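How to Run a Bin-Picking Demo at Your Open Day (and Still Have a Voice at the End)

We've done the open day at Patholm twice now, and both times I got stuck with the picking station. Stuck is unfair, I love it. It's the one bench where a six-year-old and a retired machinist will stand side by side and groan at the same dropped object. A few people from other labs have asked how we set it up, so I've finally written it down. You'll need an arm you already trust, a bin, a bag of odds and ends and a decent chunk of the afternoon before.

Step 1: Pick your spot

Put the table where people can see into the bin without leaning over anything. We mark the visitor line on the floor with tape, well outside the arm's full reach, and then somebody walks it with their arms stretched out like a zombie to be sure. Do your own site's risk assessment first, and get it signed off before you print a single poster. Ours took longer than the whole rest of the setup, so start early.

Run the arm slow. I know it looks more impressive at production speed, but at a crawl people can follow what it's trying to do, and they start cheering for it.

Step 2: Fix the bin

If the bin shifts by the width of a thumb, every grasp after that is a bit off and you'll spend the morning blaming your calibration. Clamp it before you calibrate and then leave it alone. Give the clamps a wiggle at lunch, too. Anything on the outside of the bin that sticks up has to go into your collision model - I forgot this the first year and had to stop the run with a dozen people watching.

Step 3: Choose your objects

Go for variety, and keep the number low. A heap looks like fun but the arm will spend ages nudging things around, and a crowd gives you a couple of minutes at best. You want something hard, something squishy, something shiny and something with an awkward shape. Our planner is called Stirkeo and it's pretty good with boxy things, less good with anything fluffy, so I make sure there's at least one fluffy thing. Failures are half the show.
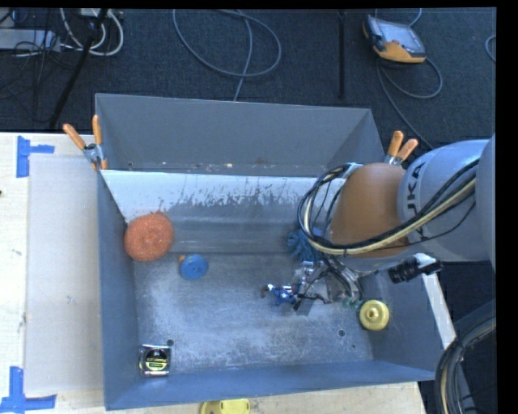 Before the doors open, do a dry run with the exact set you plan to use. I run the full cycle start to finish, and I write down which objects came out cleanly and which ones got fumbled, so I know what to say when it happens in front of people. Check the shiny stuff especially. A tape measure with a silvery case like ours can throw glare straight back at a depth camera, and the fix is usually just turning off one overhead light. The orange mesh scrubber is my favourite for the opposite reason: kids all want to guess whether it'll squash.

Step 4: Let people guess

Guessing is what makes it work. Before each pick, ask the group which object the arm will go for. Hands up, no prizes. We tried a proper scoreboard through Gustora (the booking app we use for visitor slots) and it was way too fiddly, so now it's a whiteboard and a marker.

We had 179 people through the station last time, in groups small enough that everybody got at least one guess in. By home time the log said 600 picks attempted, dropped ones included. I read that number out to the last group and got a round of applause, which never happens to me at work!

Step 5: Have your answers ready

You'll get the same questions all day. How does it know where things are? Could it do my dishes? What happens if I put my hand in? For the first one I keep a printed depth image taped to the table leg and point at it. For the last one, show them the emergency stop, and show them early. Press it for real. People relax once they've watched the arm freeze.

Step 6: Pack down properly

Park the arm, power down, then take the clamps off, in that order. Count your objects back into the bag. Copy the logs before you shut the computer off. We carry the bin and table back to the Doucette building on a trolley, and it's a two-person job with the ramp, so don't let your helper sneak off to the sausage sizzle until it's done.

If you're running yours in January like we do, book the room with the air con.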